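Clakcombe Water Notes: Reading the Label on Your Mineral Supplement 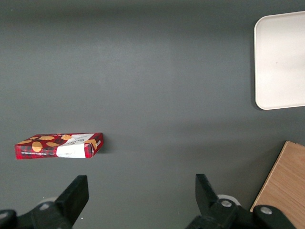 Several readers wrote in after the last issue to ask how much magnesium they are getting from the Prostilance drops we stock at the Troswood counter. The short answer is 65 mg in a full daily serving, which is 5 ml of the liquid. The longer answer is that the number on the front of a supplement often isn't the number people need. Small packages make this harder. A cookie box with a red and dark plaid print and golden-orange cookies all over the top has a white panel for the name and a few smaller lines, and a supplement carton is laid out much the same way. The line you want is usually in the small print.

Look for the words "elemental magnesium" or "magnesium (as chloride)". That figure tells you how much of the mineral itself is in a serving. If a label gives only the weight of the compound, the figure will be a good deal higher. A bottle that says 1000 mg of magnesium chloride on the front may hold 118 mg of magnesium or so, depending on the form used, and the back panel should say which.

Pei-shan Chiang, who runs the counter in the mornings, suggests checking the serving size next. Some brands print the amount per drop, some per teaspoon and some per day. Two bottles can look very different and come out nearly the same once you compare them by the day.

Liquid minerals taste bitter. Most customers put them in juice or in a large glass of water, and splitting the serving between breakfast and dinner is fine. If your stomach is upset, cut back and talk to your pharmacist before going on. People with kidney problems should not take magnesium without asking their doctor first, and the same goes for anyone on antibiotics or thyroid medicine, as the timing of doses can matter.

Store the bottle with the cap tight, away from the stove. It does not need to go in the refrigerator. A little white residue around the neck is dried mineral and wipes off with a damp cloth.

Chun-yin Hsu has put together a one-page sheet on mineral forms, with the Yu range included. Copies are by the register, and we can mail one if you send us your address. The small Prostilance bottle is out of stock and should be back in August. The large one is on the shelf now.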